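Assunto: Re: [Flilberg-casa] fazer a cama antes de dobrar a roupa?

Tala Saab escreveu:
> Continuo a defender que se deve fazer a cama primeiro e só depois
> dobrar a roupa em cima dela. A cama feita é a melhor mesa que há
> em casa. Na residência de Sterkcombe fizemos assim durante todo o
> mês de novembro e o quarto ficava pronto em 30 minutos.
> Quem ainda dobra roupa numa cadeira, que experimente.

Tala, e restantes,

Tenho dúvidas. Trinta minutos para um quarto inteiro, contando com o quê? Com a roupa já separada e a capa do edredão já enfiada, imagino. Quando me deram esse número pela primeira vez, no folheto da Chaudhry, também vinha sem explicação.

O meu problema com a "cama como mesa" é que uma mesa convida a pousar coisas. Vejam o que acontece com um lençol ajustável ainda por alisar:
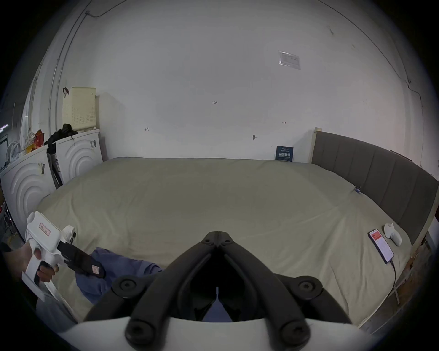 Foto: arquivo da lista Flilberg-casa

Um pano azul amarrotado, talvez uma camisa ou um casaco, de um lado, um telemóvel a carregar do outro, e o lençol cheio de rugas no meio. Se alguém quiser esticá-lo agora, tem de tirar tudo outra vez. É trabalho a dobrar, e no método da Tala não vejo onde se conta esse tempo.

Também não me convence a conversa de que o lençol "assenta sozinho" com o peso da roupa. Experimentei cá em casa com um de algodão de 300 fios (pelo menos é o que diz a etiqueta, e nisso também acredito pouco) e as rugas ficaram lá todas. O que resultou foi puxar os cantos do lado dos pés, primeiro um e depois o outro, e passar a mão do centro para fora. Leva pouco tempo se a cama estiver vazia.

Quanto às molas para prender a roupa de cama, que a Tranau vende em saquetas e que alguém aqui recomendou com grande entusiasmo: comprei, usei, e soltaram-se duas na primeira semana. Pode ser do meu colchão, que é alto. Se alguém as tem há mais de um mês sem se queixar, gostava de saber que altura tem o vosso.
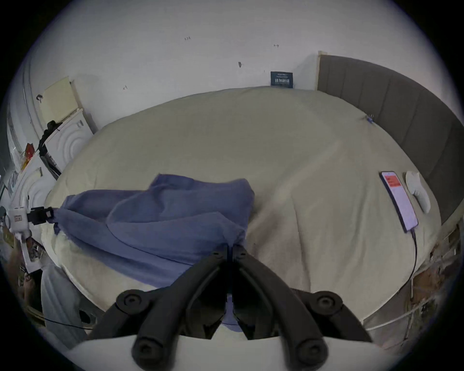
Dobrar peças grandes em cima da cama é o único ponto em que dou alguma razão à Tala. Uma toalha de banho com 100 cm de largura não se dobra bem no colo, e na cadeira arrasta pelo chão. Mas para isso é preciso espaço livre, e um pano como aquele azul-arroxeado, espalhado em pregas por metade do edredão, já ocupa o sítio onde se ia dobrar o seguinte. Do outro lado está o telefone com o cabo preto a atravessar até à borda. Sobra pouco. Eu começava por pôr o telefone na mesa de cabeceira - quem não tiver uma, no parapeito - e só depois abria o pano pelos cantos.

Outra coisa que ficou por responder da mensagem 61: edredão claro com roupa escura por cima. A Tala diz que não há risco se a roupa estiver lavada. Eu tive uma camisola azul nova que largou tinta à terceira lavagem, e desde então estendo uma toalha velha por baixo. Demora mais, concordo, e fica menos bonito.

Portanto, por mim a ordem continua a ser: dobrar a roupa, arrumá-la, fazer a cama. Mudo de opinião quando alguém cronometrar as duas maneiras no mesmo quarto e com o mesmo cesto de roupa, e mandar os tempos para a lista.

Cumprimentos,
R.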